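Utix Learning Materials
Call for Participants: Block Sorting Study
Reference 606
Posted 27/07/2026

Utix Learning Materials invites applications from adults who wish to take part in a paid study of color sorting at the tabletop. The study will support the next edition of the Fikre sorting set, a collection of small colored blocks intended for classrooms, therapy rooms and home use. Sessions will be held at our Torniretti building during August.
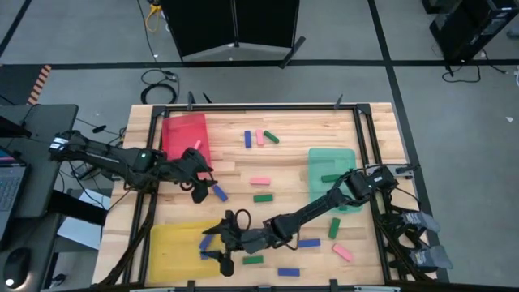 Blocks in blue, pink and green on the wooden tabletop.

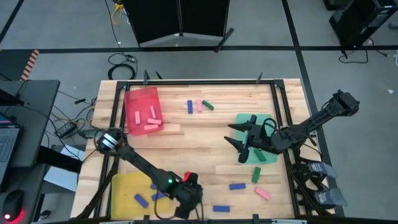 How are the blocks to be sorted?
The blocks are grouped by color, with one place on the table for each color. The color of the place does not always match the color of the blocks that belong there, and each participant will be told the pairing at the start of the session.

Purpose of the study

The written instructions supplied with the current Fikre set were prepared several years ago and have been revised in parts since then. Teachers have told us that the section on pairing is hard to follow, particularly where blocks of one color are assigned to a place of another. Utix has drafted two new versions of the instructions. We wish to learn which of them adults can follow without help, and at what point in the text they stop to read a line again.

Participants are not being tested. No score is kept for any individual, and speed is of no interest to the study team.

What participation involves

Each participant will attend 2 sessions on separate days. At the first session you will receive one version of the instructions, read it at your own pace, and sort a full set of blocks at the table. You will then complete a short written questionnaire. The second session follows the same order with the other version. A session may be paused at any time on request.

Between rounds the blocks are spread over the table again by study staff. Participants are asked to leave them where they lie until the next round is announced.

Who may apply

We are seeking 14 participants. Applicants must:

– be 18 years of age or older
– read everyday English comfortably
– be able to tell blue, pink and green apart, with glasses or contact lenses if normally worn
– be able to attend both sessions in August
– have had no part in any earlier Utix study of the Fikre set

Experience in teaching or childcare is welcome but is not required. Applicants who work seated or who have limited reach are encouraged to apply; please state on the form any arrangement that would make the session easier for you. Employees of Utix and of its distributor, Rovham, may not take part, nor may members of their households.

Payment and expenses

Participants will be paid a fixed fee for each session attended. The fee is set out in the information sheet, which is sent to every applicant before an appointment is offered. Local travel costs will be repaid on presentation of receipts. A participant who chooses to withdraw during a session will be paid in full for that session.

Privacy

Questionnaires are stored under a participant number and kept apart from names and contact details. Written comments may be quoted in the revised instructions or in reports to Rovham – always without a name. Participants may ask for their comments to be removed at any time before the report is completed.

How to apply

Application forms are available at the Torniretti front desk or by mail on request. Please quote reference 606 on the form and list at least 3 dates in August on which you could attend. Forms without available dates cannot be considered.

Places are offered in the order in which complete forms are received. Applicants who are not offered a place may ask to be kept on a reserve list, which will be used only for this study.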